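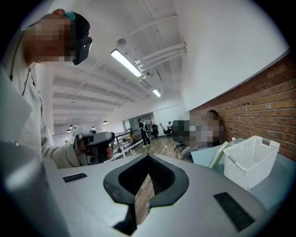
Washing and keeping sweatshirts: tips from our readers and from my own laundry room
By Margarida Calado
Updated October 3, 2020

In May I wrote a short note on washing sweatshirts and I received many letters, more than for the note on ovens. I put the best advice together on this page, with the things I have learned in my own house, where four people wear sweatshirts almost all the year.

Before washing

Close the zippers and empty the pockets. The front pocket of a hooded sweatshirt collects paper tissues, and one tissue is enough to cover a full load with white dust. If it has already happened, do not wash again. Dry everything first, shake it well outside, and the most part will fall.

Turn the sweatshirt inside out. The outside is what people see, and it is the outside that rubs against the drum and against the buttons of the other clothes.

Tie the hood cord in a loose bow. A cord that comes out of its channel is a small sorrow. To put it back, fix a safety pin to the end, close the pin, and push it through the channel with your fingers. A drinking straw is also good: put the end of the cord in the straw, staple it, and push the straw.

Take off necklaces and cords from the neck before you pull the sweatshirt over the head. I have pulled many threads at the collar in this way.

Water and detergent

Cool water is sufficient for normal wear. I use warm water only for socks and towels. Use less detergent than the cap suggests. Thick cotton holds the soap, and the cloth becomes stiff and a little gray after some months. If yours is already stiff, wash it one time with no detergent and half a cup of white vinegar in the rinse compartment. Never put vinegar and bleach together.

Fabric softener I do not recommend. It makes a film on the cotton, and the soft inside goes flat sooner.

Do not fill the machine to the door. My hand must enter above the dry clothes, standing vertical. If it does not enter, I take out one piece.

Spots on light colors 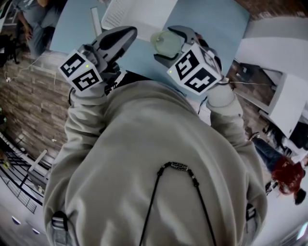 Hooded sweatshirt in light gray-beige

Light gray and beige forgive dust but they do not forgive oil. An oil spot looks like water when it is new, and then it stays. Put cornstarch on it, leave it for one night, brush it off, and rub one drop of dish soap from the back side of the cloth. Wait 15 minutes and wash. Look at the place in good daylight before the dryer, for the heat will fix what is left.

Coffee: cold water from the back side immediately, then a little detergent.

Ballpoint ink: rubbing alcohol on a cotton pad, with an old towel under. Change the part of the towel often, or the ink goes back where it was.

Cuffs that are darker than the sleeve: wet them, rub with a bar of plain laundry soap, and brush with a soft toothbrush in the direction of the ribs. Across the ribs they open and lose the form.

Black marks from a bag strap on the shoulders are color from the strap. Wash the strap by hand with soapy water until the water stays clear. Otherwise you will clean the same shoulder every week.

Nayeli Varela wrote to me that she treats every spot with shaving foam, the cheap white one. I tried it on makeup at the collar and it worked. On grass it did nothing.

Drying

Shake the sweatshirt strongly two or three times when it comes out of the machine. Then pull the sleeves gently to their length and arrange the hood. I hang mine from the bottom hem, with the pins at the side seams, so there are no marks on the shoulders. The hood hangs free and dries faster this way. On a hanger the hood lies on the back and that place stays damp until the next day, with a smell.

If you use the dryer, choose low heat and take it out when the seams of the pocket are still a little damp. Twenty minutes on the back of a chair will finish the work.

Pilling

The small balls under the arms come from rubbing and not from bad washing. A fabric shaver is the best tool. I had a Zivach for years and now I have a Tikosine, which is louder but has a bigger container. Put the cloth flat on a table, hold it tight with one hand, and make small circles without pressing. Do not go over a seam or a printed letter. A disposable razor also works, but the first time I made a hole of the size of a lentil.

Small repairs

A hole of that size can be closed from the inside with sewing thread of the same color. Take the loops around the hole with the needle, go one time around, and pull slowly. Do not pull too much or it makes a pucker.

When the cuffs are open, you can buy ribbing by the piece. I buy it at Morais, who will cut small quantities. Cut it shorter than the sleeve opening and stretch it while you sew.

Storing

Fold, do not hang. For a hooded one: lay it face down, fold the sleeves to the back, fold in three from the bottom, and put the packet inside the hood. It keeps closed by itself and is easy to find in a drawer or in a suitcase.

Wash before you put away for summer, also if it looks clean. Old sweat becomes yellow in the closet. I do not use plastic bags. An old pillowcase is better.

Next month: wool blankets, and what to do with the felted one which I washed too hot in our Pendmont apartment. If you have a method for it, please write.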